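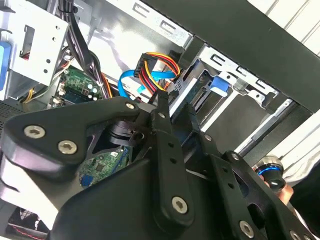 ## The great old-computer summer, a thread

**1/** My aunt Urszula left me her house in Prarnach last July, and with it came a spare room full of desktop computers she could never bring herself to throw out. I've been meaning to write this up for ages, so get yourself a coffee, it's a long one!

**2/** What I wanted was her recipes. She typed up every single thing she cooked for 30 years (soups, pickles, the plum cake she made for everybody's birthday) and she saved them wherever she felt like it that day. No folders. No dates. Bless her.

**3/** My neighbor Bartosz fixes these things for a living and he told me to leave the machines switched off, take the drives out, and copy everything before I opened a single file. I'm passing that on because I was all set to plug everything in and start clicking.

**4/** Also from Bartosz: take a picture of the cables before you unplug any of them. I took 60 and used maybe two, but they were a very comforting two.

**5/** So, the count, for my cousins who keep asking. 1148 documents. A lot of them are the same plum cake saved again with one word changed. She went back and forth on the cinnamon for YEARS.

**6/** There's one called "cake final," one called "cake final good," and one called "cake Wiebke," which I think is the version she made for Wiebke Hinrichs across the road, who couldn't have walnuts. Wiebke says it was the best of the bunch and I'm inclined to believe her.

**7/** My favorite find isn't a recipe at all. It's a letter to the Mustircombe paper complaining that the bakery had started charging extra for slicing. Two pages! I don't know if she ever sent it, but I'd have printed it on the front.

**8/** If you're doing this for your own family, please make two copies and keep one at somebody else's house. Mine is in a cookie tin at Miłosz's place, and he has been told very firmly that there are no cookies in it.

**9/** Next job is getting the soups typed up neatly so everyone can have a set. The sorrel one just says "enough sorrel," so if any of the Sadowski cousins ever stood next to her while she made it, please write to me and tell me how much went in the pot.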